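Progress report, simulated demonstrations for the Furach arm policy
To: Orham program office
From: Eetu Vuorinen
2022-05-16

Short one this time, the review took most of the week. Main points first, details under.

Where we are

Collection in the kitchen and side room scenes is running again. The first block of 16 sessions is done and stored. 4 of those are held back from training until someone has looked at the wrist views properly. Not a big loss but I'd like them in before the next training run.

Replay works. We can now take a saved session, load it back into the simulator and get the same motion out. Before April the objects drifted a little on replay and the labels went wrong with them. Fixed by saving object poses every step instead of only at the start. Files are bigger. Fine for now, will need more disk by July.

Labeling is behind. Every session gets a plain sentence for the task and marks for approach, grasp, move, release. Sentence part is quick. The marks are slow, people disagree on where an approach ends and a grasp starts. We wrote a one page rule for it (grasp starts when the fingers begin to close, full stop) and the disagreement dropped a lot. Older sessions still need to be redone under the new rule.

What went wrong

Operators were steering from the wide view only and letting the wrist views point anywhere. The policy reads all the views, so a session where the wrists see mostly wall teaches it very little about the object. Asked everyone to keep the target in at least one wrist view during approach. Helps, but it makes the work slower and more tiring, so shorter shifts.

Also the two arms. Too many sessions where one arm does everything and the other is parked. The policy learned to park it too. We are adding tasks that need both — hand over, hold and place, move one thing out of the way first.

Room layouts: the generator sometimes puts furniture where an arm can't get by it. Werby sent a patch for the placement check on Friday, I have not merged it yet. Until then the operator just skips the layout and notes the number. Skips are cheap, bad demos are not.

Spending

On plan. The operator hours we didn't use in the review week move to labeling, unless you object. No new equipment asked for in this period.

Next period

Finish the relabeling. Merge the placement patch and run the skipped layouts again. First training run on the both-arms tasks, with 2 held-out rooms for testing that no operator has worked in. Write down the wrist view rule so new people get it on day one, at the moment it is passed on by word of mouth and it shows.

One open question for you. Do you want the failed attempts kept in the delivery? We keep them now, tagged as failed. They take space but recieving them later is impossible if we delete, and I think the learning side will want them for the success classifier.

Views from the side room work:

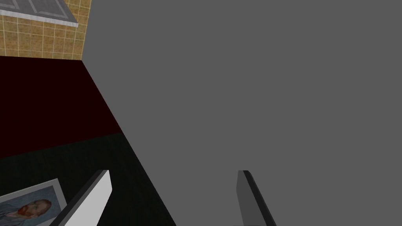
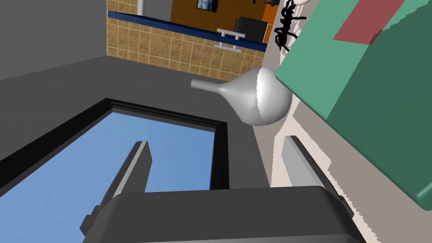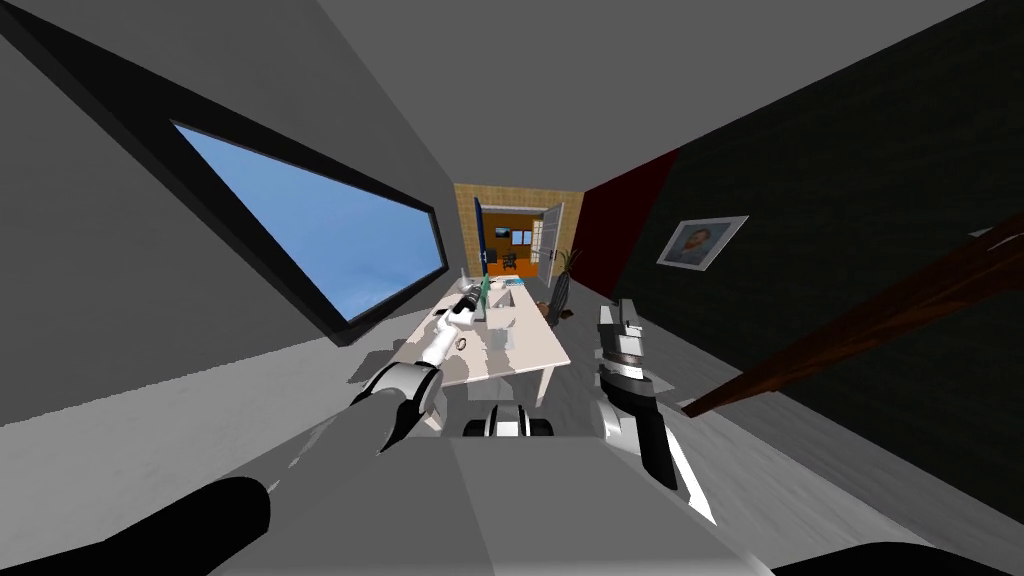
Karppinen read the draft and wrote back that the failed attempts should stay in, but in a separate folder with their own index, so that nobody trains on them by accident. Also wants the old sessions relabeled before the new tasks start, even if that pushes the training run back 2 weeks, and asked whether the grasp rule covers pushing, where the fingers may never close at all. It doesn't yet. Will add a line for that and send the revised page along with the session list.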